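From: Tzavaras
To: Ollasico list
Subject: Re: [ollasico] one big bin for the odds and ends
Date: April 26, 2026

I've read this twice now and I still don't buy it.

> Proposal for the shared kitchen: we scrap the separate tubs
> and put one large metal bin on the worktop. Anything small that
> hasn't got a home goes in there. People sort it when
> they have a minute. Wudelis used the same system all last
> winter and say they saved 6 hours a month on tidying.
> The tubs cost us more than they're worth, everyone
> ignores the labels anyway, and a metal bin can be wiped
> down in one go. We could start in May.

Six hours compared with what? Did someone stand there with a stopwatch before and after? If you stop putting things away then of course you spend less time putting things away. I could save 6 hours a month by not washing up.

I grant you the labels. People do ignore them. I've found teaspoons in the tub marked STRING and I have no idea how you would stop that. But a tub with the wrong thing in it is still a small tub, and you can tip it out and put it right while the kettle boils. With a big bin you have to want to start.

My other worry is the mix. "Anything small" is no kind of category. At our place it would mean bowls we eat from going in with whatever else was lying about, and rubbish going in too, as it always does when a container has no lid and no name on it. A red-orange bowl, something with a striped handle, a black oval thing like a brush and a crushed aluminium can, all in the same grey metal bin: 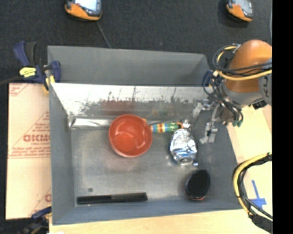
Gatik thinks I'm making too much of the can, and that anyone who finds rubbish in the bin will simply take it out and no harm done. Maybe. In my experience the person who finds it assumes somebody is keeping it for a reason, and it stays until the smell settles the question.

As for wiping down in one go, you have to empty it first. Where does it all go while you wipe? On the worktop, I suppose, which was meant to be clear by then. And bare metal marks. I scrubbed the old steel sink at the allotment hut for years and it never once came up looking clean, even when it was.

Then the money. The note that came round with the proposal puts the bin at 1,078 with delivery, against 1,000 for replacing every tub we have with new ones. So the simple option is the dearer one, before anybody has bought a drying rack for the bowls that can't live in the bin. I'd also like to know whether that figure includes getting rid of the old tubs, because the last clear-out wasn't free.

What I would put up with: a trial with something we already own. There's a big roasting tin under the stairs that no one has used since the party. Put it out for May, keep food things out of it altogether, and have it emptied every evening by whoever locks up. If it's still being emptied by the end of the month I'll say I was wrong, on this list, where you can all read it.

If it's full of string and dead batteries by the second week, can we please just buy decent tubs with lids? Clear ones this time, so the labels don't matter.

One more thing, the spreadsheet attached to the proposal opens at row 1,852 for me and everything above it is blank. Is it meant to? Could somebody send the page with the actual costs on it as plain text.

Tzavaras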